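Choosing a paint schedule for the Emcombe flat
July 27, 2020

The flat has 80 square meters of wall that need paint, and I have spent more evenings on the schedule than I expect to spend on the rollers. These are my working notes, mostly so that Shufen Qin can check them before I order.

Coverage

The Niltonar tin claims one figure and my test patches gave another. On bare plaster the first coat soaked in badly, so I now budget the first coat separately from the second. Thinning it with a little water helped. Thinning it twice did not – the patch dried chalky and had to be sanded back.

Color against floor

Dark walls next to warm wood flooring are harder to judge than pale ones. A sample card held at eye level tells you little about the strip where wall meets floor, and that strip is where a purple starts to look brown. I keep the cards at ankle height and look at them in the morning and again under the lamp.

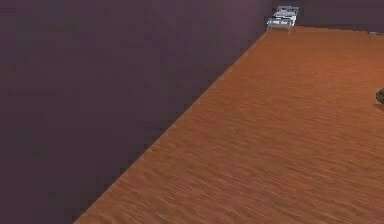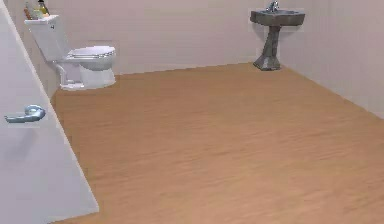

Plum for one wall, white for doors.

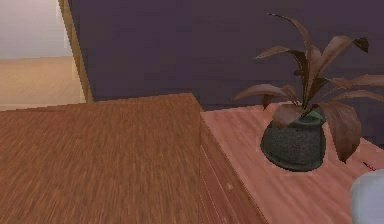
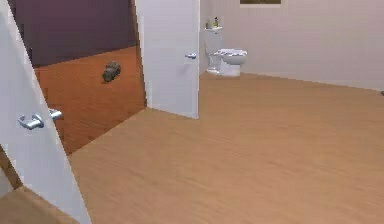 Order of work

Ceilings, then walls, then doors. Seon-mi Cha prefers to do doors first and mask them, and her edges are cleaner than mine, but I get impatient with tape. Lever handles come off before any of it. I bag the screws by door and write the room on the bag.

Drying

Evangelista eggshell needs a full night between coats in our humidity. In January I recoated too early and the roller lifted the film in a patch near the window. The sanding took 213 minutes, by the kitchen timer.

Still open: whether the bathroom ceiling gets the same eggshell or the Drestatness moisture paint. The second costs more and I have one quote outstanding.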